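News Markets Policy Wallets Opinion Newsletter

Pekport orders exchange to find its customers' coins

October
By Tuncay Kozan

The financial regulator in Pekport has given the crypto exchange Brullilum 83 days to show that it holds the coins its customers think it holds, a request the company has called "surprisingly broad."

Withdrawals have been paused since early morning, when 1,950 account holders received an email headed "Exciting changes to your access." The changes were that they had none. A second message, sent before lunch, apologized for the word "exciting" and left the rest as it was.

Brullilum says the money is safe and that the trouble lies in its records. Two years ago it moved its customer ledger to a new system built by Toft, a software firm it also happens to own. The old ledger and the new one now disagree about 833 accounts. In most of them, the company concedes, the customer's version is a third number.

The regulator wants a signed list of every wallet the exchange controls, along with proof that someone still has the keys. It has also asked for an outside audit. Brullilum offered the name of a firm in Vovthorpe, which was turned down after officials noticed it had the same mailing address as Toft.

Customers can file a claim through the regulator's website. They will need their account number, proof of identity and a record of their last balance. Anyone who kept that record only inside the Brullilum app – and the app did encourage this – can send bank statements showing deposits instead. Claims will be paid in dollars at the price on the morning withdrawals stopped, a rule already unpopular with people who expect prices to rise.

New sign-ups, the exchange confirmed, are still open.

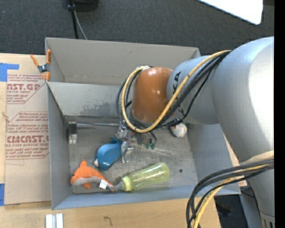
What happens next

Brullilum must hand over its wallet list first, with the audit to follow inside the same deadline. If it misses either one, the regulator can suspend its license and appoint an administrator. The company has said it will cooperate fully and has asked for more time.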